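Part 3: Setting out your sorting table

Right, you've unpacked the box and washed everything (see Part 2), so now we can get the Vuleo beginners' set laid out. I run this one every February at the Josdale craft room and it's the bit people rush, so do slow down!

1. Clear a table and wipe it. Let it dry properly before anything goes on it.

2. Put the metal tray down first, at a comfy arm's reach, long side towards you.

3. Drop the dark liner in and smooth it flat with your palm, right into the corners. Pale liners are fine too, but I find small bits much easier to spot on a dark one.

4. Set the plates between you and the tray, side by side. 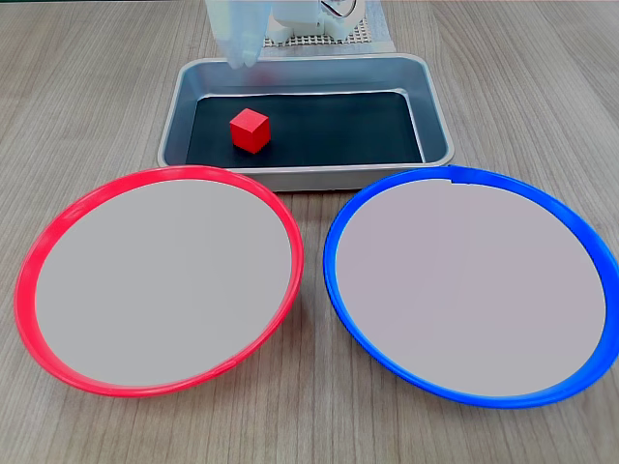 Cubes go in one at a time while you're learning, and I'd start with a bright colour. Keisha Ambrose taught me to do it that way and I've never found a reason to change. A red one on the dark liner stands out a treat, even from the far side of the table. Let the plates come right up to the front of the tray, so that your hand hasn't far to travel (mine used to be miles off and I dropped everything).

5. Move the cube from the tray to a plate, then back again. Do that 15 times with each hand, then have a breather.

Note: plates with a raised rim are best, as cubes do love to roll off a flat one.

Caution: the cubes are small enough to swallow. Keep them well away from toddlers and dogs, and put them back in their bag before you leave the table.

6. Happy with one? Add a second cube in another colour and carry on to Part 4.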